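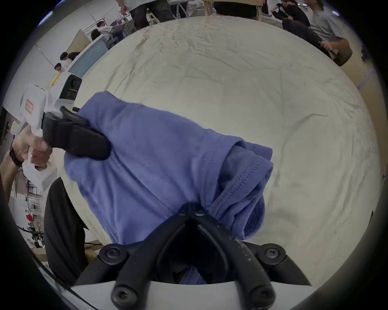
A blue garment on cream cloth.

From: Larysa Vasylenko
To: Alent Textile Collections list
Subject: Re: Loan stock and the reading room move

Dear colleagues,

I am writing in reply to Mr Mokgethi's message, which I quote for those who joined the list after it was sent.

Lwazi Mokgethi wrote:
> Could the office confirm what is to happen to the teaching
> wardrobe while the reading room is closed? Our evening group
> borrows from it through March. The list we hold gives 823 items,
> while the notice on the door says 900. We should also like to know
> whether dyed knitwear may still go out on the ordinary slip or
> needs the longer form. Two of our members were given different
> answers at the desk.

The teaching wardrobe will remain open to registered groups throughout the closure. It will be issued from the ground floor store in Flument House, by the side entrance. The desk will be staffed until 4.30 pm. Groups that meet in the evening should collect before that time and may keep items overnight, provided that the slip is marked accordingly.

As to the two figures, both are in use and I regret the confusion. The lower figure is the number of items available for loan. The higher figure includes pieces held back for repair or kept for reference only. The notice on the door will be corrected by Herman Lau's section when the new opening hours are put up.

Knitwear may go out on the ordinary slip. The longer form applies to woven pieces with applied decoration and to anything carrying a red tag. Members who were asked to complete the longer form for plain jersey need not do so again – the forms already received will be kept on file and no further action is required.
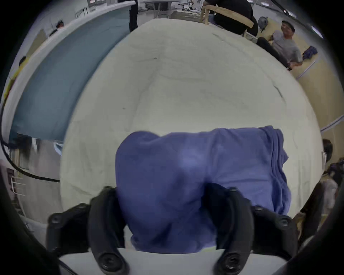
Page last changed: March, 10.21 am

The loan period remains 21 days. One renewal may be made by writing to the desk, but a second renewal will not be granted during the closure, as shelf space at Flument House has been planned on the basis of prompt returns. Items should come back unwashed, with any damage noted on the slip.

Retno Pattinasarany has asked me to add that pattern books and the Astura sample cards are not part of the wardrobe and cannot be borrowed while the reading room is shut. Requests for copies of single pages may be sent to her in the usual way, quoting the shelf number.

Groups wishing to book the large table in the store should write to Aisyah Sumampouw. Bookings are for 2 hours and are taken in the order received – the table cannot be held without a named group leader.

Yours faithfully,

Larysa Vasylenko
Loans and Access
Alent Textile Collections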